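Stustard betreibt Lager und Ausgabe für Küchengeräte und Vorratsgefäße. Beliefert werden Schulküchen, Kursräume und kleinere Kantinen, die ihren Bestand nicht selbst pflegen wollen. Gegründet wurde der Betrieb von Valentin Stanciu und Sugeng Saragih, die beide vorher in der Großküchenausstattung gearbeitet haben.

## Bestand

Der Bestand umfasst derzeit 800 Artikel. Geführt werden Siebe, Schüsseln, Becher, Dosen, Vorratsbehälter und die zugehörigen Deckel. Elektrische Geräte gehören nicht zum Sortiment, ebenso wenig Messer. Jeder Artikel hat eine Nummer im Verzeichnis Trandeck, in dem Durchmesser, Höhe, Werkstoff und Stapelverhalten eingetragen sind. Behälter und Deckel werden getrennt erfasst und erst bei der Ausgabe einander zugeordnet. Für die Zuordnung zählt der Innendurchmesser des Randes, nicht die Farbe.

Deckel werden am Tisch mit der hohlen Seite nach oben abgelegt. So sind Rand, Innenscheibe und Nut zugänglich, und Rückstände fallen bei der Sichtprüfung eher auf. 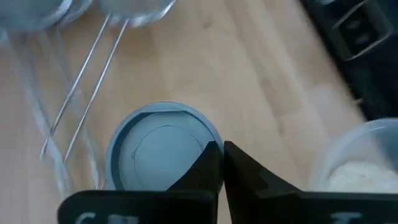

**Werden Deckel auch einzeln abgegeben?**
Einzelne Deckel sind lieferbar, sofern der Innendurchmesser bekannt ist. Bei unklaren Maßen bitten wir um Zusendung des Behälters.

## Arbeitsweise

Rückläufer kommen in stapelbaren Kisten an und werden am selben Tag ausgepackt. Die Reihenfolge ist festgelegt: zuerst Metall, dann Kunststoff, zuletzt alles mit Etikett. Beschädigte Teile gehen in die Sperrkiste und werden im Verzeichnis ausgetragen. Repariert wird nur, was sich ohne Lötarbeiten richten lässt - in der Regel verbogene Griffe und lose Auflagebügel.

Siebe werden nach Durchmesser ineinandergelegt, das größte unten. Stiele zeigen beim Einlagern in dieselbe Richtung. Feinmaschige Siebe kommen nicht unter schwere Schüsseln, da sich das Gewebe sonst am Boden eindrückt. Becher stehen auf einer eigenen Fläche und werden erst gestapelt, wenn sie vollständig getrocknet sind.

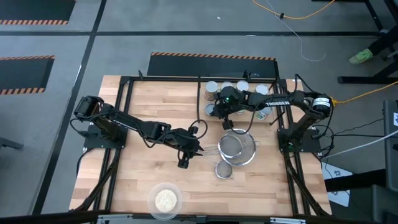 Dosen und Behälter mit Etikett bleiben bis zur Zuordnung getrennt von den Sieben. Ist das Etikett lesbar, wird der Inhalt in die Liste übernommen. Unleserliche Etiketten werden abgelöst, der Behälter gilt danach als leer zu reinigen und wird neu beschriftet. Für die Beschriftung verwenden wir das Schema Vlad: Gruppe, Größe, laufende Nummer. Es stammt aus der Anfangszeit und wurde seither nur im Oktober einmal erweitert, als die Bechergrößen hinzukamen.

## Räume und Zuständigkeiten

Der Betrieb verfügt über 2 Räume. Im vorderen werden Rückläufer angenommen und sortiert, im hinteren stehen die Regale. Valentin Stanciu verantwortet Annahme und Prüfung, Sugeng Saragih das Verzeichnis und die Ausgabe. Anfragen zu Maßen gehen daher an Saragih, Reklamationen an Stanciu.

Komplette Sätze führen wir unter der Bezeichnung Brinum. Ein Satz besteht aus 10 Teilen und wird in einer Kiste geliefert. Der Austausch einzelner Teile ist möglich - die Satznummer bleibt dabei erhalten, die Teilenummer ändert sich.

Bestellungen nehmen wir schriftlich entgegen, mit Angabe der Artikelnummer und der gewünschten Stückzahl. Abholung nach Absprache am vorderen Raum.

Stand: Samstag, 2. Januar 2021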